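How to turn a box of family recipes into a book people will cook from

My aunt's recipe box came to me in December, in a grocery bag, with a rubber band around it that snapped the second I touched it. Inside were index cards, the backs of envelopes, a page torn out of a phone book, and a whole lot of clippings for things made with canned soup. I'd promised my cousins a book. It took me most of the winter and I did several parts of it twice, so I'm writing down the order I'd do it in now.

You need a computer with any word processor, a scanner or a phone, a kitchen, and some patience with other people's handwriting. That's really it! Please don't buy special software yet.

Step 1: Sort before you type anything

I started typing the very first night, straight from the front of the box, and by the weekend I had typed the same pound cake three times under three names. So sort first. Clear a big table or a bed and make piles by what the thing is: soups, breads, main dishes, cookies, pickles, and a pile for the ones you can't make out at all.

When you find doubles, clip them together and don't throw any out. One card for my aunt's walnut bread said "bake till done" and another had the temperature and the pan size. A third had a note on the back saying to leave out the cloves, and the note was right.

Clippings go in their own pile. A lot of people keep newspaper recipes for years and never make them. Look for stains. A greasy card is one you want, and a spotless one cut from a magazine can probably stay in the box.

Step 2: Decide how big the book is

I had well over 3000 scraps if you count every clipping and can label (she kept can labels). Out of those I pulled 70 I thought belonged in a book. After asking around the family I got it down to 26, and I still think that's a good size. A small book gets opened. My cousin in Whiteley has a community cookbook as thick as a brick and she uses it to hold the pantry door.

If you can't choose, send everybody the list of titles and ask them to mark the ones they remember eating. Don't ask which ones they'd like to see included, or they'll mark all of them to be polite. I got surprisingly strong opinions about a Jell-O salad.

Step 3: Scan the originals

Do this even if you don't plan to use the handwriting in the book. Cards fade, and once you start cooking from them they get splashed. I used a flatbed scanner for the cards and my phone for the bigger sheets. Lay them near a window in the morning, turn off the overhead light, and hold the phone flat above the paper so the edges stay square.

Name each file with the dish first and a word about the source after it, like "walnut bread back of envelope." I let the phone name mine at first and ended up with a folder full of long numbers, and opening them one after another to find the plum dumplings was no fun at all.

Keep two copies in different places. Mine are on my laptop and on a little drive in my sister's desk.

Step 4: Type them up exactly as written

Resist fixing things for now. If the card says "butter the size of an egg," type that. Put your guesses in square brackets so you know later what was hers and what was yours. I typed in the evenings, four or five cards at a time, and my husband read the hard ones aloud over my shoulder in various accents.

For handwriting you can't read, skip the word and go on. Go through another twenty lines by the same person and then come back. You start to learn their letters. My aunt's "t" had no crossbar and her "sugar" looked like "supper" until I'd seen it a dozen times. If you have living relatives, call them – they often know the recipe well enough to tell you what the word has to be.

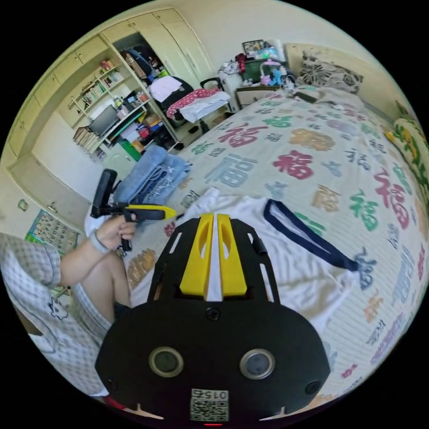 Photo: Samer Karaki

Step 5: Cook every one of them

Yes, all of them. I know it sounds like a lot, but at two a week you'd be done in a season, and you have to eat supper anyway. Cook from your typed page and keep the original card in another room. Otherwise you'll peek and fill in the gaps without noticing.

Keep a pencil right next to the stove and write on the printout as you go. These are the things I found myself writing most:

How many it feeds. Hardly any of the cards said.

What size pan. "The blue pan" is no help to a person who never saw the blue pan.

What it should look like halfway along. Doughs and sauces especially.

When the oven has to go on. On half the cards the preheating turned up in the last line, or it didn't turn up at all.

Old measurements take some care. A teacup in my aunt's kitchen held less than a measuring cup, and I only figured that out after a very dry batch of rolls. If you still have the person's own cups and spoons, fill them with water and pour that into a measuring cup. Write the answer on a sheet and tape it inside a cabinet door. Canned goods have changed size over the years too, so if the card says "1 can" give the amount in ounces once you've found one that works.

Anything that's canned or pickled for the shelf, check against current safe canning instructions before you print it. I left out two of the pickle recipes for that reason and turned a third into a refrigerator pickle. It's crunchier that way anyhow.

Step 6: Write it so a stranger could follow it

Now you can fix things. List the ingredients in the order they get used. Use one verb per action and keep the sentences short. I put my aunt's own words in wherever they were clear, because I wanted to hear her. "Stir until you are tired, then stir some more" stayed in exactly as it was.

Then hand a recipe to someone who has never had the dish and don't say a word while they read it. My neighbor did the plum dumplings for me and asked whether the pits came out. The card didn't say! Everyone in my family knows they come out and a sugar cube goes in, and it had never crossed anybody's mind to write it down.

Above each recipe I put two or three lines about where it came from. Keep these short. The bean soup got "Made in Bomville on washing day, and always better the next noon." People have told me those lines are the part they read first.

Step 7: Layout

One recipe to a page, or one across two facing pages, so nobody has to turn a page with wet hands. Use a type size you can read from standing height. I printed a test sheet, set it on the counter and stepped back, then went up two sizes.

I used Gosteria for the titles, a slightly curly typeface my niece picked out, and something very plain for everything else. Stick to a couple of typefaces at most. Leave a wide margin on the outside edge for notes, too. Our copies are already full of pencil, and I love that.

For the index, list each dish under its name and under its main ingredient, and also under whatever your family calls it. Ours has "Green Stuff" in it and that's the entry people look up.

Step 8: Printing

Get one copy made before you order the rest. I went to a copy shop in Puseck with the file on a stick and had them do one with a coil binding so it would lie flat. Then I cooked from it for two weeks. I found a missing half cup of milk, a page in upside down and my own name spelled wrong.

After that I ordered enough for the cousins plus a few extra. Order the extras at the same time – going back later for three more cost me nearly twice as much per book. A clear plastic cover on the front and back is worth paying for.

The box itself is on my shelf with a new rubber band, and the can labels are still in it. If you get stuck on a word, try reading the card in a mirror or hold it up to the window. That's how I finally got "nutmeg."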